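Pirus Room Booking Panel: Set-Up Guide
Section 4. Preparing a Meeting Room for First Use
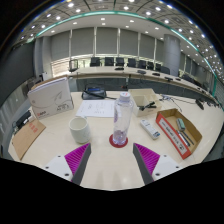

4.1 Before you begin

Each room must have its own entry in the building directory before a panel is assigned to it. A panel with no matching entry will start but will not accept bookings. The site administrator should have the following at hand:

The room number and seating capacity
The panel serial number, printed on the carton label
An administrator account with directory rights

Sites with more than 300 rooms should use the bulk import procedure in Section 7.

4.2 Registering the room

1. Sign in to the Pirus console and select Rooms, then Add Room.
2. Enter the room number exactly as it appears on the door plate.
3. Enter the seating capacity. Standing places are not counted.
4. Select the opening hours. The default is the full working day of the site.
5. Select Save. The console displays a six-character room code.

Note: The room code expires after 300 seconds. If it expires, open the room entry and select New Code.

4.3 Pairing the panel

1. Connect the panel to a powered network port. The status light turns amber.
2. When the welcome page is displayed, touch Pair.
3. Enter the room code and touch Confirm.
4. Wait for the status light to turn green. The panel may restart twice during this step.

Caution: Do not disconnect the panel while the status light is amber. An interrupted update can erase the network settings.

If the panel displays message 282, the room code has already been used by another panel. Remove the earlier pairing in the console and repeat steps 2 to 4.

4.4 Setting the release time

A booking that is not confirmed at the panel is released to other users. The release time is set to 10 minutes at the factory.

1. In the console, open the room entry and select Booking Rules.
2. Enter a release time between 5 and 30 minutes.
3. Select Apply to This Room or Apply to Floor.

Note: Changes do not affect meetings already in progress.

4.5 Records

Record the serial number and room number on the site sheet. Completed sheets are sent to Precious Layug, Installation Records, extension 662.

Section revised Oct 9, 2021. Approved by Elikem Acheampong.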